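Replacing remote control batteries: gallery

Wenstead reading rooms, equipment notes
Page updated July 20, 2018
Text: Ayane Sekiguchi. Checked by Arnout Dewulf.

The handsets on the upper floor work the blinds, the ceiling fans and the projector screens. All of them take dry cells, and all of them are now on the same replacement round. This page collects the pictures and working notes for the battery change, with the storage and disposal rules at the end. It replaces the sheet that used to be taped inside the stationery cupboard door.

Scope

The round covers 41 handsets. Wall switches, door sensors and the clock in the Kubiak room are on a separate list. Handsets that came with the Gedska blinds have a different cover catch and are dealt with under "Covers" further down the page.

The interval was set in March. Before that, cells were changed on request, and two handsets were found with leaked cells in them. Both were cleaned and put back into use. One has since been withdrawn with a broken spring.

Before starting

Bring the log sheet, a soft brush, cotton buds, a small dish for covers and a lidded box for used cells. Clear a patch of table large enough for the handset and both sets of cells. The dark stone-patterned surfaces in these rooms are hard and slightly slippery, and a round cell will travel a fair distance if knocked. Lay a folded cloth along the near edge if the table has no lip.

Work on one handset at a time. Do not open a second until the first has been closed and tried.

Pictures

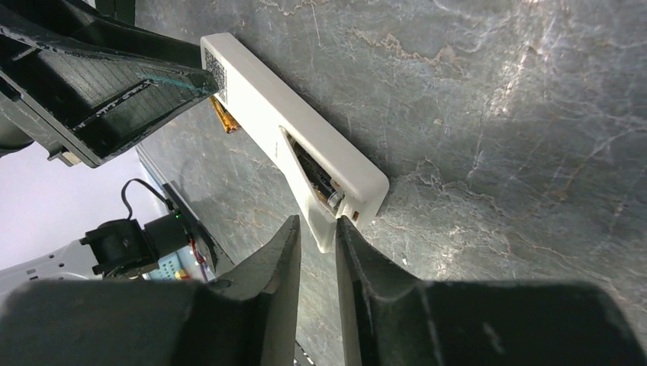
White handset with the battery cover off and cells in the compartment. One loose cell with a gold wrapper is beside it on the tabletop. 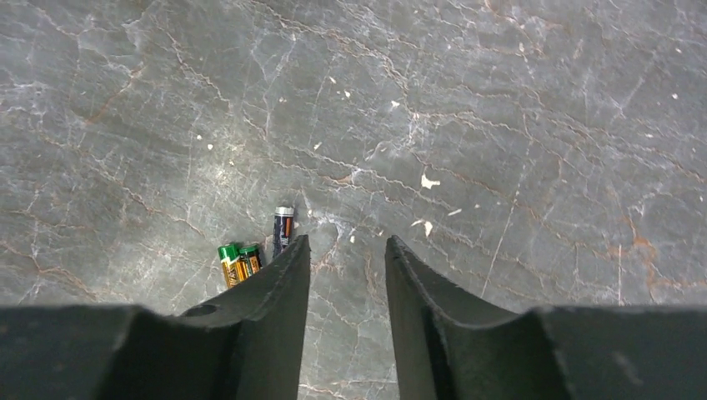
Three batteries together on the grey veined stone. The two smaller ones have bright green tops; the other has a dark navy body and a silver cap.

Sorting

Cells of mixed make and mixed age should not be fitted in the same handset. The weaker one is driven flat first and is then the likeliest to leak. When a handset is opened, compare the wrappers. If they differ, both come out, whatever the tester says.

Size is the other check. The two small sizes in common use have the same nominal voltage and are easily confused in a box. The thinner cell will sit in the wider bay and may even make contact for a while, then drop out when the handset is picked up. Several reports of "dead" handsets last year came down to this. Match the cell to the marking moulded in the bay. Where the marking is worn away, use the log sheet, column C.

Testing is done under load. An open-circuit reading on a tired alkaline cell can look perfectly healthy. The Pramau tester kept in the desk drawer has a load position, marked with a bar; use that one. Hold the probes on for 3 seconds before reading. Cells that read low are binned, and those in the middle band may go into the wall clocks.

Fitting

Flat end to the spring. Press the cell against the spring first, then lower the other end into place. Forcing it in the other way round bends the coil and can tear the wrapper at the shoulder. A torn wrapper is grounds for rejection even on a new cell.

Look at the contacts before fitting. Dull grey is normal. White or greenish crust is not, and should be brushed out dry, then wiped with a cotton bud just dampened with vinegar, then wiped again with a clean one. Leave the bay open until dry. Contacts that are pitted through the plating go on the repair list.

Once the cells are in, rotate each one a half turn with a fingertip. It breaks any light film on the contact and shows whether the cell is seated.

Try every button that the room uses. A single working button proves very little, as the blind channel and the fan channel draw differently.

Covers

Covers are the weak point of the whole range. On the plain white type the cover slides, and the tongue snaps if it is lifted. On the Gedska type it hinges from the lower end and must not be slid. Put the cover in the dish as soon as it comes off. A handset left without one will shed its cells sooner or later, usually under a radiator.

Spare covers for the plain type are in the tray marked 140. There are no spares for the Gedska type at present. If one is broken, tape the bay with cloth tape, not clear tape, and write "cover" in the remarks column. Clear tape leaves a residue that gets into the slide rails.

Labels

Where a handset carries a square code label, leave it in place and keep vinegar off it. Labels that no longer scan are reported by room and handset number. Do not stick a new label over an old one.

Stock and disposal

New cells stay in their sleeves until needed. Loose cells must not be carried in a pocket or dropped in a drawer with clips, keys or coins. The stock line for small alkalines is 3,318 in the stores ledger. Write the quantity taken beside it, then initial it.

Used cells go in the lidded box and nowhere else. Tape both ends of any cell that is leaking, swollen or of unknown type, and bag it separately. The box is emptied at the collection point behind the loading bay when it is two thirds full. It is heavier than it looks and should go down in the lift.

Rechargeable cells are not used in this round. Their lower voltage trips the low-battery warning on the fan handsets almost from the start. Any found in a handset should be taken out and returned to the Kubiak room, where the charger is.

Corrections to this page go to Arnout Dewulf. Column C of the log sheet is being retyped, and the old copy remains valid until the new one is put out.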